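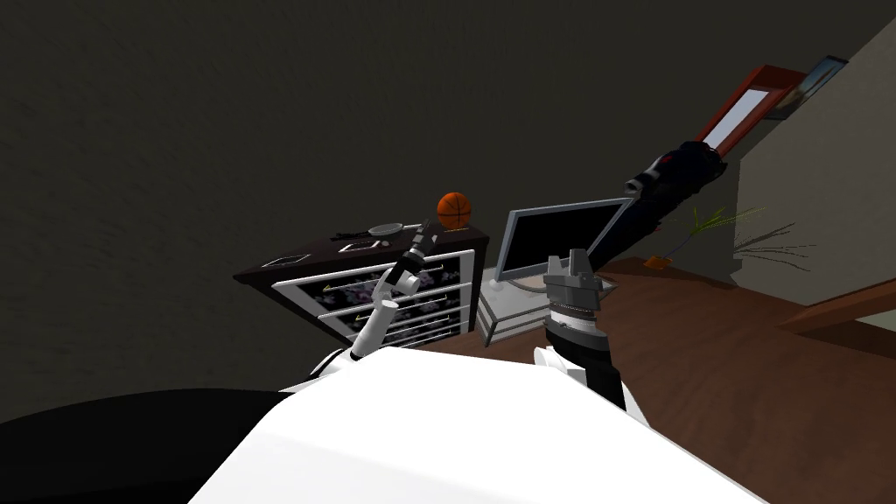 Mixing 2700 K and 3000 K lamps in the same room

Print | E-mail

Most of the lamps in our house were bought one at a time, as the old ones failed, and until February I had never checked whether they matched. The living room ceiling had a Merolent on one side and an unbranded lamp on the other. Both boxes said "warm white." One was 2700 K and the other 3000 K, and from the couch the ceiling had a yellowish half and a pinkish half, with a muddy boundary across the middle.

The number on the box is the correlated color temperature. It gives the point on the blackbody curve closest to the color of the lamp. It does not tell you how far off that curve the lamp sits, or in which direction. Two lamps with the same number can look different side by side, one a little green and the other a little pink. The distance from the curve is called Duv. Positive is toward green, negative toward pink. Household packaging almost never gives it.

I borrowed a Mumeter from Khoa Khổng, who uses it for print proofing. It reads color temperature, Duv and illuminance. I took every reading after dark with the shades down and the other lamps off, with the sensor on a stool directly under the fixture. Each lamp got a half hour to warm up. LED output drifts downward as the lamp heats, and the color can move slightly with it, so a reading taken right after switching on is not much use.

Lamps tested: 12, all of them A19 screw base, all sold as dimmable.

The Merolent lamps were the most consistent. Readings fell close to the label and the spread between samples was too small for me to see by eye. The unbranded ones read cooler than marked, and two of them were clearly on the green side. I put those in the garage, where I can live with it.

Dimming complicates things. An incandescent lamp gets redder as you turn it down because the filament is cooler. An ordinary LED keeps nearly the same color at low output, and a dim 3000 K lamp can look gray and flat to someone expecting the old behavior. Lamps labeled "warm dim" imitate the shift by fading between two sets of diodes. They work well enough on their own. Next to a fixed lamp they match at full output and separate as you lower the dimmer, so a circuit should have all of one kind or all of the other.

Our dimmer is a Wollum, trailing edge, with a trim screw under the faceplate for the low end. As installed, the slider went down far enough that some lamps dropped out before others. Turn the trim up until every lamp on the circuit stays lit at the bottom of the travel, then switch off and on again at that position to make sure they all start. Mine needed 2 tries. One lamp would hold at the minimum once it was running but would not start there from cold.

Everaldo Trindade wrote to ask whether the wall paint matters. It does, and more than I expected. The living room is an off-white with some yellow in it, and with the meter turned to face the wall instead of the fixture, every lamp read warmer. If you are choosing between the two temperatures, choose in the room, at night, with the paint you already have. The display shelf at the store is lit by everything else in the store.

I settled on 2700 K for the living room and the bedrooms and 3000 K for the kitchen and the laundry. The hallway between them was the hard part, since you can see both from it. It is 2700 K for now. Standing in the hall and looking toward the kitchen, the difference is visible for a few seconds, and then you adapt. 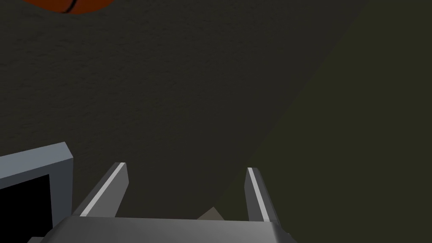 Notes on buying

Buy the whole set for a room at once and check that the date codes match. Makers sort diodes into color bins, and the bin can change from one production run to the next with no change to the box. Get one spare per room from the same run and write the room on it.

I bought mine at Văn, the hardware store by the post office, which will take opened lamps back if you keep the carton. They restock lighting on Wednesday. The larger stores had lower prices, but their cartons were from mixed runs and I had to dig.

Still to do: the outdoor fixtures. Those are enclosed, and an enclosed fixture needs a lamp rated for it. The one by the side door was not, and it has begun to flicker on warm evenings.

Khoa has his meter back, so any further readings will have to wait.

5 comments | 3 shares

Contact | Back to top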